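The Bedus method

Neusa Vasconcelos had paid 740 for the weekend, and by Friday evening she had learned to breathe in through her nose.

The course was held above a tile shop in Kutville. It was called Bedus, which the leaflet said was an old word for calm, though the leaflet didn't say in what language. Ronaldo Nogueira, who ran it, wore no shoes and talked about cupboards as if they had let him down personally.

"A home is a conversation," he said on Saturday morning. "What is yours saying?"

"Mine says the boiler wants looking at," said Neusa.

Eylül Gezer, in the next chair, wrote this down. She wrote everything down. She had been on the course before, in April, and her flat, by her own account, was worse.

After lunch they were told to choose their things from the crates by the door and take them to a table. Ronaldo said the hand would know what to pick. Neusa's hand wanted a biscuit.
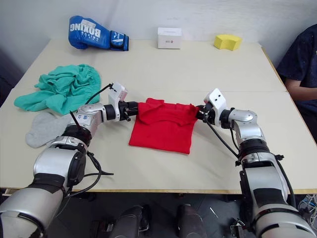
Folding came first in the Bedus method, and the rest, Ronaldo promised, would follow from it. Neusa couldn't see how. She had been folding for most of her adult life and nothing had followed except more folding. She looked at the red T-shirt, which had been got into something like a rectangle, and then at the green thing heaped beside it, and the one grey sock. What was the rest that was supposed to follow? There was a boxing glove at the back of the table. She would have liked to hear the method on the subject of a boxing glove.

"You don't fold it," said Ronaldo, when she asked. "You thank it."

"For what?"

"For its service."

"It's from your crate," said Neusa. "I've never met it."

Eylül's pen stopped, then started again.

He moved off to the window and told them all to close their eyes for 15 breaths. Neusa kept hers open. She watched him take a biscuit from the plate, eat it over the sink and brush the crumbs on to the floor with his bare foot, under the radiator, where there were others.

"And how do we feel?" he said, turning round.

"Lighter," said Eylül.

Neusa asked whether there was a form for refunds.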